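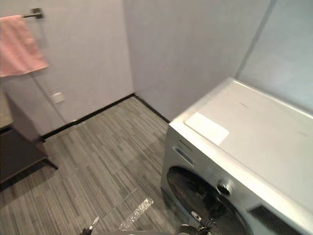 *Two arms and a front loader in a narrow room, with both grippers apparently open and the right one in front of the machine.*

# Start with the laundry

Anyone who has ever tried to get a clothes airer past an open washing machine door will know why Seija Karppinen began her shopping list with a tape measure. She runs a supported housing service in Riihimäki, five small buildings with shared laundry rooms, and last May her board agreed she could look seriously at a two-armed robot for the washing. Her first purchase cost less than a sandwich. It was a roll of masking tape, and she used it to mark the robot's footprint on every laundry room floor she has.

"Two of the rooms were out by the end of the morning," she says. "Lovely rooms, too. One has a window. But you couldn't have turned a tea trolley in there."

I love this stage of a project. There's no machine yet, only tape and chairs pretending to be a robot, and already you're learning things that would have cost a fortune to find out later! Over the winter I've been talking to people who plan and pay for this sort of equipment, and the ones who are happiest with what they bought nearly all spent longer on the room than on the brochure.

## The room comes first

A washing machine looks like an easy customer. It stays where it is and the controls don't wander off. Then you look at it the way a pair of arms has to. There's a round door with dark glass, which swings out into whatever floor you've got left. There's a drawer with a recessed handle, fine for fingertips and a real puzzle for a gripper. There's a knob that catches the light. Add a towel on a rail and a cabinet with legs that splay out at floor level, and a plain little room is suddenly full of decisions.

Wekesa Mbwambo plans installations for Pluvach, a small firm that fits robots into kitchens and laundries, and he asks every customer for the same measurements before he'll talk money. He wants the clear floor with the washer door fully open, the narrowest point on the way in, and the height of the drawer. He also wants to know what the floor does when the lights are on. Shiny streaks can bother a camera, and a matt mat or a different bulb is a much nicer line in a budget than a new sensor.

"People send me a floor plan," he says. "I send it back and ask where the towels hang."

## What goes in the budget

Karppinen's first draft had one big figure for the robot and a small one for "other". Her second draft, which she let me read over coffee, is a far better piece of work. The robot is a lease now, with the option to hand it back after a year. "Other" has been broken up into things you can ring somebody about.

Spare fingertips have their own line. They wear, they tear, and you want a set in the cupboard when it happens. She has put down 300 euros for the first year and expects to spend it. Electrical work comes next, and then almost 4,000 euros for staff time. That last one raised eyebrows, but she held firm, and I think she was right to. Somebody has to stand beside the machine while it learns the room, and that somebody would otherwise be doing their ordinary job.

Leena Kallio, who looks after purchasing for a group of care homes further north, goes further still. She budgets for a month in which the robot does nothing useful at all. If it turns out to be earning its keep by then, splendid, and the money goes back in the pot. She also asks suppliers to price the boring extras in writing: call-outs, replacement cables, software after the first year, and the cost of moving the whole thing to another building. One supplier, Drodia, sent her a single page with every one of those on it, and she still talks about that page with real fondness.

## Ask for a day in your own laundry

A demonstration in a showroom will tell you that the arms are strong and the engineers are nice. A day in your own room tells you far more. Toivo Manninen, who maintains the machines in all Karppinen's buildings, wrote the test list for her trial day, and it's a cracker:

- open the door from shut, and shut it again until it clicks
- pull out the detergent drawer and push it home
- load five bath towels, dry
- take the same towels out wet
- stop when someone walks in, and start again when told

The wet towels are his favourite. A dry one is a gentle thing to lift, while a wet one hangs on to the drum and to its neighbours and drips on everything. He also wants a go at the emergency stop himself, with the supplier's people standing well back.

Rungnapa Luangrath, who works the early shift in the largest building, has added a request of her own. She'd like to be able to do a wash by hand at any time, without moving the robot first. It's gone on the specification as item one, and Karppinen has sent the tape measurements back to Pluvach with an extra strip marked along the wall for her to walk down.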